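The Orange Fingers

I lost the coin toss, so I got the Vesmont fingers, and Masanobu Hoshino got the Pruras, and that's how the worst February of my working life began.

You have to understand that at Skimon we took fingers seriously. People outside the trade think it's all about the arm (big shiny thing, makes a nice whirr, your mother likes it) but an arm just gets you to the door. The fingers have to turn the knob! So when the boss wanted one set picked for good, by the end of the month, it was like being asked to choose a religion. The test was a pencil case. Take things out, put things back, 100 tries for each set, and whoever's fingers dropped less got to write the purchase order.

I was so sure of myself that I brought donuts. 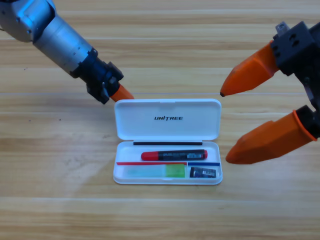
My first morning went beautifully for 11 tries. I had the Nouri controller turned down so slow you could drink a coffee between the approach and the squeeze, and I'd stand there with my hands behind my back like somebody's proud uncle. Then on try 12 the eraser went. It just shot out, straight off the table, and I found it under the radiator with a lot of dust on it and a peanut.

"Slip," said Masanobu, and wrote it down. He had very tidy handwriting and I had started to hate it.

The trouble with an eraser is that it's soft and it's also slick, and those two want different things from you. Squeeze harder and it bulges and squirts. Squeeze less and it sags out the bottom. I spent that whole night messing with the force limit, up a hair, down a hair, and ate five of my own donuts. By midnight I was talking to the left arm. I called it buddy. I told it about my divorce, a little.

The markers were a different story. Markers roll, sure, but if you come down flat and don't rush, they more or less let you have them. I got 23 in a row around two in the morning with no one there to see it, and I did a lap of the lab with my arms up. Then I had to decide if they counted, because the rule was both of us in the room. I wrote the number on the whiteboard anyway. Then I rubbed it out. Then I wrote it again, smaller.

When I came in the next day the number was still up, and under it, in that tidy handwriting, was a 19 with the time next to it. Four-forty a.m. He'd come in after me. He'd been doing it too, all by himself in the dark end of the building, with the Pruras, and he'd put down his real score even though it was lower than mine.

I put the kettle on and started setting up for both of us.
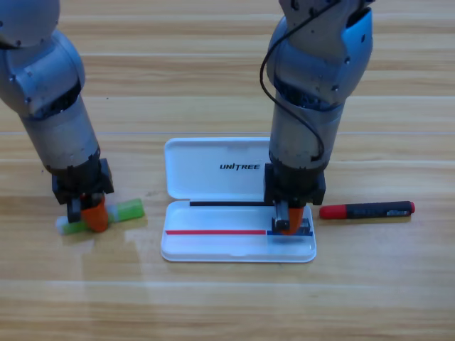 Masanobu said the approach was too steep, that it had been too steep all week, and that he hadn't mentioned it earlier as he'd wanted to win.

"How much too steep?"

"I'd have to show you," he said, and pulled his chair over to my side of the desk.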